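4. Adding a Linked External Account

Linking lets you move money between your Kerkenik checking or savings account and an account in your name at another bank or credit union. Complete Section 3 (Sign-in and Security Code) first. You can't link accounts from a guest or view-only profile.

Before you begin, have ready:
- the routing number of the other bank
- the full account number, including any leading zeros
- access to recent activity on the other account

4.1 Enter the account details

1. Sign in and open Transfers.
2. Select External Accounts, then Add Account.
3. Choose the account type. Checking and savings are handled differently by the receiving bank, and the wrong choice will cause the link to be rejected.
4. Type the routing number. The bank name fills in by itself. If the name shown is not your bank, stop and check the number.
5. Type the account number, then type it again in the second box. Pasting is turned off in the second box.
6. Select Continue.

Note: Do not copy the routing number from a deposit slip. Some banks print an internal number there that does not work for electronic transfers. Use a check or the account details page.
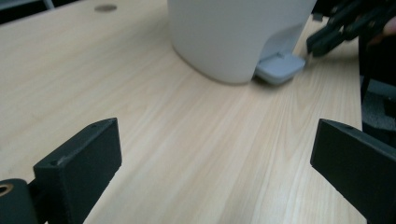 Femi Uzor commented on the online copy of this section that the number on a check may also be wrong if the bank has merged since the checks were printed. My Pîrvu checks still carried the old one, the link failed, and the number on the account details page went through the first time.

Where the two sources differ, use the account details page.

4.2 Confirm the test deposits

After you submit the form, Kerkenik sends 2 small deposits to the other account. Each is less than one dollar. They appear under the name KERKENIK VERIFY.

1. Wait until both deposits show as posted. Pending amounts can change and should not be entered.
2. Return to Transfers, then External Accounts. The new account is listed as Unconfirmed.
3. Select Confirm and enter both amounts. The order does not matter. Leave out the dollar sign.
4. Select Submit. The status changes to Active.

Caution: The deposits expire after 14 days. An expired request is deleted and must be started again from step 1 of 4.1. Three wrong entries lock the request, and a locked request can only be cleared by phone.

The test amounts are taken back once the account is active - keep enough in the other account to cover them.
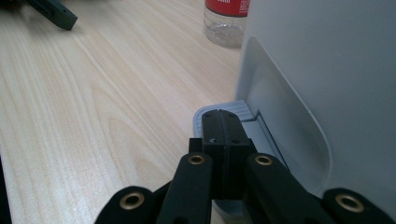 4.3 Set the transfer limits

A newly linked account starts with a daily outgoing limit of $249. Incoming transfers follow the limit set by the other bank.

1. Open External Accounts and select the account.
2. Select Limits.
3. Enter a lower amount if you want one, or select Request Increase.
4. Enter the security code sent to your phone.

Lower limits take effect at once. Increases are reviewed, and the old limit stays in place until you receive a message in your inbox. Transfers already scheduled are not changed by a new limit.

Note: If you use Mivitz or Tostex budgeting software, refresh the connection after the status changes to Active. The linked account will not appear in either program before then.

4.4 Remove a linked account

1. Cancel any scheduled transfers that use the account.
2. Open External Accounts, select the account, and select Remove.
3. Enter the security code.

Caution: Transfers in progress can't be recalled by removing the link. If a transfer was sent to the wrong account, see Section 7.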